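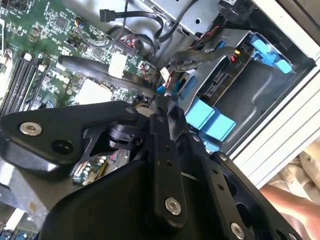
4.2. Estado interno de los equipos retirados

Figura 4. Interior de un ordenador de sobremesa del lote Prira: placa base verde con el logotipo DELL, ranuras de memoria y cableado de conexión.

La literatura sobre reutilización suele dar por hecho que un sobremesa de oficina se desmonta sin dificultad y que sus piezas conservan valor. Conviene desconfiar. De los 400 equipos inventariados en el lote Prira, solo 94 llegaron a la fase de desmontaje con la documentación completa, y sobre esa fracción se han construido afirmaciones bastante generosas (Nägeli y Gulyás, informe interno de octubre).

La placa de la figura 4 reúne en poco espacio chips, resistencias y pistas, con un conector blanco de varios pines y, cerca de él, otro más pequeño de cables rojos y negros. Las ranuras de memoria llevan una pestaña blanca de retención en el extremo. De una disposición así se ha querido deducir un acceso rápido a los componentes – deducción que no compartimos. Que un conector esté a la vista nada dice de la fuerza necesaria para soltarlo, ni del estado eléctrico de la placa.

Tampoco nos convence el índice Brakulum, que asigna cinco puntos a todo chasis que se abre sin herramientas y apenas penaliza el cableado. Gulyás sostiene que el sesgo se compensa en lotes grandes; los datos disponibles no permiten comprobarlo. Mientras no se publiquen los tiempos por pieza, tratamos la puntuación como una estimación del acceso al chasis y la excluimos del cálculo de valor residual de la sección 5.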